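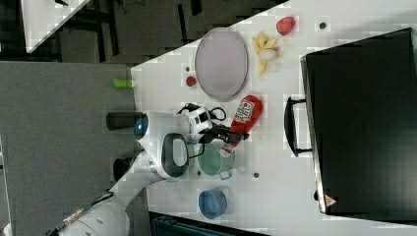

Institutions that teach robots by demonstration have come to measure their work in volume. A laboratory reports the number of episodes it has gathered, a funder asks whether the number will rise, and the next proposal promises that it will. The position set out in this essay is that the people who give the demonstrations deserve at least as much attention as the total they produce, and that the current way of running such programs makes poor use of them.

The Sibiya program in Nostville collected 2,000 demonstrations of simple kitchen tasks over one winter. Each was performed by an operator working the arm by remote control. Operators were asked to complete 32 episodes per shift, and their performance was judged on that figure alone. When the recordings were reviewed in July, the reviewers set aside 500 of them. Few contained an outright failure. Most had been hurried: the approach was made at an angle that left no room for correction, or the grip was closed before the fingers were settled.

A policy trained on hurried work learns to hurry. It has no means of knowing that the operator was tired, or that the last episodes before lunch were performed to meet a quota. Every habit of the teacher is passed on as though it were part of the task.
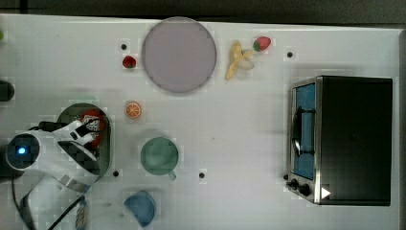
The operator as teacher

A person who places food in a pan at home makes many small decisions without naming them. Through a remote control, those decisions become slow and visible. The operator must choose where to approach, when to pause, how far to open the fingers, and what to do if the object shifts. These choices are the content of the lesson. They call for judgment, and judgment improves with training and with rest.

Most programs nevertheless treat operation as entry-level work. New operators at Sibiya received a single morning of instruction, most of it on safety and on naming files. They were not shown how their recordings would be used. Several had never watched a trained policy attempt a task they had demonstrated. It is difficult to think of another field in which a teacher would be kept from seeing the student perform.

The Vumico group took a different course. Its 13 operators spend every Thursday afternoon watching trained policies run, and they are permitted to withdraw any of their own recordings, without penalty, after seeing the results. They also write short notes on each task, including the points at which they hesitated. The group collects fewer episodes per shift than its neighbors do. It discards far fewer as well, and its operators tend to stay.

The question of correction

There is also the matter of mistakes. Many programs instruct operators to stop and delete an episode when a grasp goes wrong. The resulting record shows only smooth success, and a robot trained on it has never been shown how to recover. A slipped grip followed by a patient second attempt is among the most useful things an operator can offer. Written guidance should say so, and the recording software should make it easy to mark such episodes and keep them.

Soft toys and play food are well suited to this purpose. A missed grasp does little harm, and the operator can afford to try again from a different side.

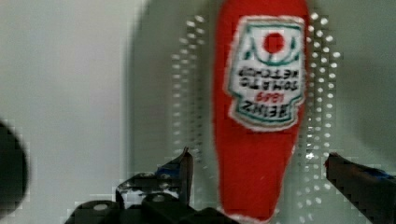
Nermin Yüksel objects that this argument underrates scale. In her view, a sufficiently large collection will absorb the faults of any one operator, and time spent on notes and viewing sessions is time taken from recording. She adds that small groups can afford such practices and large ones cannot.

The objection has force where faults are scattered. It has much less where they are shared. If every operator works under the same quota, every operator will cut the same corners, and a larger collection will contain more of them. As to cost, the hours spent reviewing and discarding poor recordings are already being paid for. They are simply charged to a different part of the budget.

Three changes are within the reach of any program. Quotas per shift should be replaced by a review of sampled episodes. Operators should see the policies trained on their work, on paid time. Recovered mistakes should be kept and labeled. The Drellside laboratory has agreed to adopt the first two for its next round of collection, and its results should be published whether or not they favor the view taken here.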